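About Nelatness

Nelatness is a small language school for grown-ups. We teach Portuguese and Cantonese, in groups and one to one, and we've been doing it long enough that some of our first students now send us their children (and in one case a mother-in-law). If you've found this page because you have a wedding to go to in Porto, or a grandmother in Hong Kong you'd like to chat with properly, or simply a free evening and an itch to learn something, you are very welcome here.

How we began

The school started at Cremilda Frota's kitchen table. Cremilda had moved to town for a job at Pumphrey, the insurance office on the hill, and a coworker asked if she could learn "just enough to order dinner" before a vacation. Dinner turned into lunch, lunch turned into arguing with a taxi driver, and before long there were 8 people squeezed around that table every week, with two more on the step stool and the laundry hamper. Cremilda's neighbor downstairs was very patient about the chairs scraping.

Ka-ming Huang came along as a student. He was a terrible one, by his own account, forever asking why a verb did what it did when everybody else wanted to get on with the story. But he had taught Cantonese to evening students for years before that, and when Cremilda began looking for real rooms he offered to share the rent and bring his own classes with him. They signed the lease on 14th July, ate a great many custard tarts – both kinds, and the debate over which is better is still going – and opened the doors in October with more students than chairs.
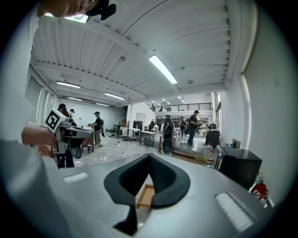

How we teach

We talk. That's most of it, really. From your first evening you'll be speaking, even if all you can manage is your name and what you had for breakfast, and your teacher will gently keep you at it until it stops feeling strange. We do teach grammar, and Ka-ming in particular will teach you as much of it as you can stand, but it comes in when you need it to say something you already want to say.

Groups are kept to 10 people at most. We tried larger ones in our second year and didn't like what happened to the quieter students, so we went back. Beginners in Cantonese spend their first few weeks mainly on tones, with a lot of humming and a fair amount of laughing, and reading characters is a separate course that you can add later or leave alone altogether. In Portuguese we teach the European kind as a rule, though Cremilda's aunt married into a family from Recife and she's happy to help anyone who is headed for Brazil.

There's homework, but it's the kind you can do while waiting for a bus. We might ask you to listen to a song, or to write five lines about someone you know. Nobody is scolded for turning up without it.

Our textbook is called Stilell, and we wrote it ourselves after several years of photocopying bits of other people's. It follows a family who run a bakery and never quite manage to go on their vacation. Students get very attached to them. A new edition comes along whenever we find enough mistakes to justify the printing, and if you spot one we'd be grateful for a note.

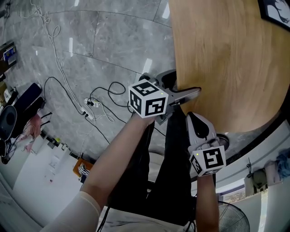

Pale floors and light oak

Our teachers and students

Besides Cremilda and Ka-ming we have a handful of part-time teachers, all of whom grew up speaking the language they teach and all of whom have learned at least one other as an adult. We ask for that second part on purpose. It's a good thing for a teacher to remember how it feels to stand in a shop with a perfectly good sentence in your head and have nothing at all come out.

Our students are nurses, retired bus drivers, newlyweds, choir singers and people who would rather not say. The oldest so far was 88 when she joined the Thursday-style drop-in chats we call Closier, and she went on to read a whole detective novel in Portuguese with a pencil in her hand.

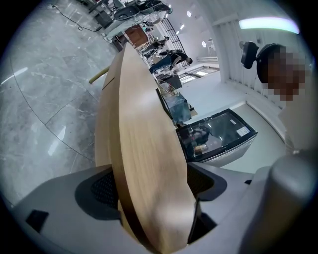 Closier, I should explain, is our conversation hour, and it's open to anyone who has finished a beginner course with us or learned somewhere else. There's no lesson plan. Someone brings a topic, someone else brings cookies, and a teacher sits in to help when the words run out. Past topics have included bad landlords, the right way to cook rice, and whether cats understand us in any language.

Coming to see us

You can sit in on a class before you sign up, and there is no charge for it. Just write to the office a few days ahead and tell us which language you're curious about and how much of it you already have – "none whatsoever" is a fine answer. Cremilda reads every message herself and will write back, usually at some length.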